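Software firm Feltance closes its inbox after six in the evening

5/1/23

The software company Feltance has begun the new year by stopping internal e-mail between six in the evening and seven in the morning. Messages written in these hours are kept on the server and delivered when the working day starts. The rule is valid for all 3,494 employees, including the directors.

The firm announced the change in a short letter to staff, which was later published on its website. It says that too many people were answering questions late at night, and that the questions were seldom urgent. “An evening belongs to the person who has it,” the letter says. “We do not want to buy it in small pieces.”

According to the company, a trial was made in December in two departments, customer support and accounting, with 200 employees taking part. During the trial the number of messages sent in the evening fell strongly, as one would expect, but the total number of messages for the whole day fell also. Feltance says it did not foresee the second result and is still studying it.
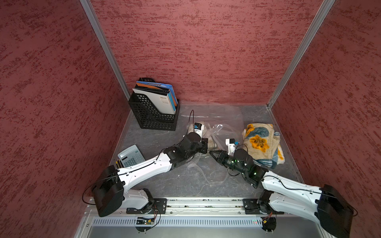

There are exceptions. Teams which look after the servers at night can still be reached by telephone, and a manager may release a held message if a customer would otherwise have damage. Each release is written in a list, and the list can be read by everybody in the company. Messages from outside are not affected, but they will also wait until the morning unless they are addressed to the support line.

For employees who prefer to work late, the rule changes less than it may seem. They may still write whenever they like – only the delivery is moved. Parents who leave the office early to collect their children asked about this during the trial, and the letter answers them directly: nobody has to change their hours, and no one will be asked why a message was written at ten in the evening.

The office in Altonen, where the company has its largest development team, presents a special difficulty. It works closely with the branch in Trurkoseck, which is several time zones away, and the two offices share only a small part of the day. In the first version of the plan, a question from one side could wait almost a full day for its answer. The company has now agreed that the hours are counted according to the place of the person who receives the message, and that the two teams will have one fixed hour for telephone calls.

Not all are convinced. In the comments under the letter, which had passed over 1,000 entries by the afternoon, several readers wrote that people will simply move to private chat programs, where the company can see nothing and hold nothing back.

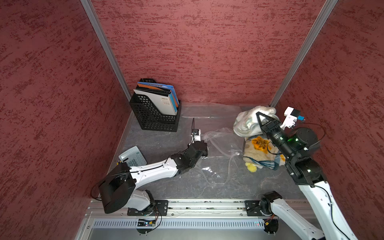 My last employer did the same thing and after a month we all had a second telephone group, wrote one reader under the name Schnyder, adding that the evenings became quiet only when the managers themselves left that group. The reader advised Feltance to look at the workload first and at the clock afterwards.

The company replied under the comment that private groups for work matters are not permitted, but that it does not intend to search for them. It will instead ask the employees every three months, without names, if they were contacted in their free time and by which way.

The staff council has supported the rule, with the condition that it is not used as a reason to make the working day longer. It also wants the morning delivery to be spread over the first hour, so that people do not find all the messages of the night at the same moment when they open the computer. Feltance says this is technically possible and will be tested in the Altonen office first.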